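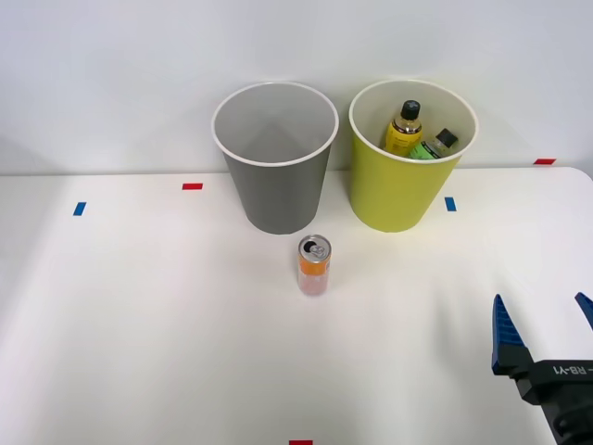 Sorting table, bottles in the yellow bin, can still to go

Student Projects > Manipulation > Atholm club sorting task, where to put the can

gbang
Posted 7/26/21

Question for anyone who has run a sorting task with a class. Our summer club at Atholm has two bins, gray for cans and yellow for bottles. The students start the arm from the right side of the table and it does the bottles first, then the can. Bottles are fine. The can is where we lose points.

It's one of the slim cans, and the kids want it standing in front of the bins, near the middle. The fingers come in from the side, and if the approach is a little off they push it over before they close. We have logged 873 tries since the club started and most of the bad ones are the can.

Should I let them move the can closer to the arm, or keep it where it is and make them fix the approach?

Gyu-bin

jirach_lab
Keep it where it is. If you move the can every time it falls over they learn to move cans.

Are you opening the fingers all the way before you come in? Ours used to stop short of full open and we spent two weeks blaming the camera.

Tài Mai
I'd move it. With 18 students and one arm you don't have the hours to be strict. Let them get a clean run, then put it back in the hard spot in October when the regular term starts and you have the same group every week.

Also, is the can full or empty? An empty slim can tips if you look at it wrong. We put a little sand in ours.

gbang
Empty. I thought about sand, but the rules sheet we were given says unmodified containers, so I'd rather not.

Fingers are fully open as far as I can tell. I'll have them check the command and the reading both.

kban
What is the tape for? Red and blue strips on the table. If those are start positions I don't see why the can isn't on one.

gbang
Red is the limit of the work area, blue is for lining up the table after somebody bumps it. The can spot is measured off the gray bin. One of the students, Anwara, wrote that part up and it has held up well.

kban
Okay. I would still put a mark under the can. Measuring off a bin only works if the bin doesn't move, and those little bins move. We did it that way at Lucero for a whole session and our numbers were junk by the end.

jirach_lab
Agree with kban on that one. Small dot of tape, same spot every run.

Don't agree with Tài about moving it closer. Closer to the arm means the wrist has to fold more and you trade one problem for another.

Tài Mai
Depends on the arm and the table height. We moved ours and it got better. I'm not saying it's right for everybody.

g_joo
Try coming down from the top. Your can is standing with open space on the gripper side, so I see why they want to come in sideways, but from above the first touch doesn't knock it. You lose some speed. We run 3 students per team and the slow teams usually finish ahead of the fast ones.

gbang
We tried the top grasp the first week and the fingers hit the table. That was before we fixed the table height in the config, so it's worth another go.

Plan for the next session: tape dot under the can, check the finger opening, half the teams from the top and half from the side. Can stays where it is for now. I'll post the counts when I have them.

kban
Post the bin positions too, if you can. Before and after each run.

gbang
Will do.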